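4. Setting up the dish rack

This section is for the Tolon rack in black, sold with or without the drip tray. If you have the Laster model with two levels, please go to section 5, as the feet are different.

4.1 Before you begin

Choose a table or worktop that is flat and can carry the weight of wet dishes. The rack itself weighs 2,844 g with all its parts. When it is full of plates it will be a good deal heavier, so a folding table is not suitable.

Wipe the surface and let it dry. The rubber feet do not hold well on dust or on oil.

Caution: Do not place the rack nearer than 200 mm to a cooker or a heater. The coating can become soft and will mark your plates.

4.2 Placing the rack

1. Take the rack out of the carton and remove all the paper and ties. Keep the carton until you have checked the parts against the list in section 2.

2. Press one rubber foot on to each corner. You should feel a small click. If a foot turns freely, it is not yet in place.

3. Put the rack on the table with the high end towards the wall. The low rail must face you, so that you can lift plates out without raising your arms too much.

4. Leave a gap of 80 mm between the high end and the wall. Air must be able to pass behind the rack – otherwise the wall stays damp and the paint may come off after some months.

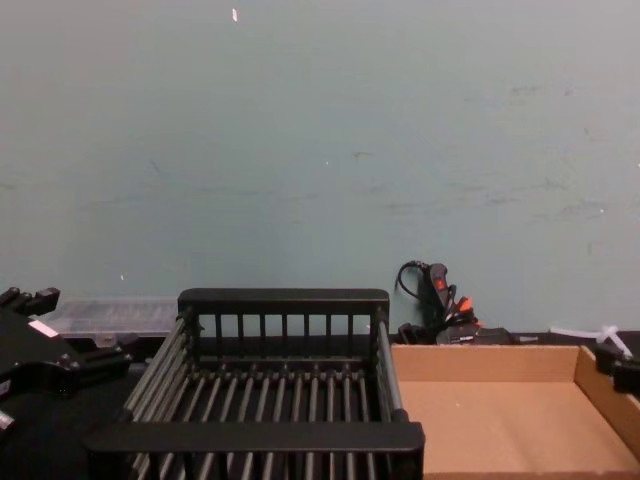 5. Push down gently on each corner in turn. If the rack rocks, turn the foot under the high corner by a half turn to the left and try again. Repeat until it stands still.

6. Slide the drip tray under the rack from the front, if your set has one. The spout goes on the side of the sink.

Note: A thin cloth under the rack is allowed for the first days, if you are waiting for the tray to be delivered. Change the cloth every evening.

4.3 Loading for the first time

7. Wash the rack with warm water and a little soap before you use it. Do not use a wire brush.

8. Start with the large plates, at the high end, and continue to the small ones at the front. Stand each plate between two rods. It must not lean on its neighbour.

9. Put bowls upside down, a little to one side, so that the water runs off the base.

10. Cups go last. Hang them only if you bought the Sangkhawat hooks, which are packed separately and are described in section 6.

Caution: Sharp knives must never stand in the rack with the point up. Lay them flat, or dry them by hand at once.

4.4 Moving the rack

Always empty the rack first. Hold it by the two ends and not by the rods, which can bend. We have tested the rods with 1,000 loadings of normal dinner plates, but they are not made for pulling sideways.

If a rod is bent, do not try to straighten it with pliers. The coating will crack and rust will begin under it. Write to Tamatow, the address is on the last page, and tell us which rod it is, counted from the left when the low rail is towards you. Please write also the date of purchase.

Text of this section last changed: 2023-03-10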